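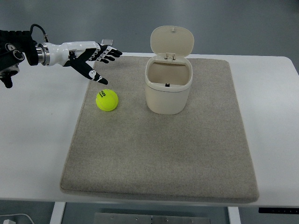
Backstage > Premieres > Checklists

Red Carpet Walk-Through: Skernine Theater, Ronomstead
Filled in by Rizwan Nanayakkara, doors minus three hours

1. Carpet edges taped down, both sides
PASS, second try. First try used gift wrap tape. Train on the lead actress's gown is said to be nine feet long, so I walked it dragging a bedsheet. Snagged twice near the curb, retaped.

2. Step-and-repeat wall braced and weighted
FAIL, then PASS. Four sandbags ordered, two delivered, both leaking. The wall is 30 feet of vinyl with a streaming logo on it and it wants to be a sail. Borrowed stage weights from the theater.

3. Press pen barriers locked (Veltex, interlocking type)
PASS. Pen is rated for 41 people. The publicist's list has more than that, plus a gossip podcast that counts itself as one person. List goes back to her with a pencil.

4. Floodlights tethered, cables under ramps
PASS WITH COMMENT. All Mulder heads have safety chains. The one by the fan section was chained to itself. Fixed.

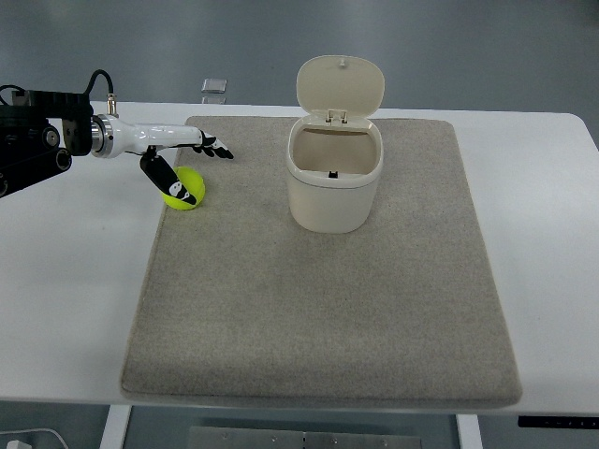

Robotic hand over a white table.

5. Car drop-off clear
FAIL. A food truck is parked in it. Driver says he was told "by the movie." Recheck at 5:30.

6. Fan section exits open, gate opens outward
PASS. Remove the life-size cutout of the leading man from the gate. He will be blocking it in person soon enough.

7. Stairs to lobby, handrail tight, nosing visible
PASS. There are 19 steps and the stars will be wearing things on their feet that no inspector would sign for. Please put a steward at the top and another at the bottom, and tell them catching people is part of the job.
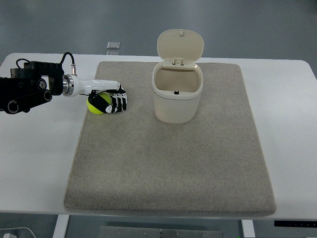 8. Confetti cannons
Not on my paperwork. Found two. Disconnected until somebody shows me the permit and explains which romantic announcement they're for.

9. First aid post staffed and signed
PASS. Moved the sign out from behind the ficus.

Recheck: items 3, 5 and 8. Everything else signed off.

Filed under: Red Carpet Nerdery, Event Safety

Comments (3)

gownwatcher26: The bedsheet test should be law. I saw a veil go under a barrier foot in June and the bride in question was an extra.

Dell P.: What happened with the food truck??

Rizwan N.: It moved eight feet. Then the cast ate at it.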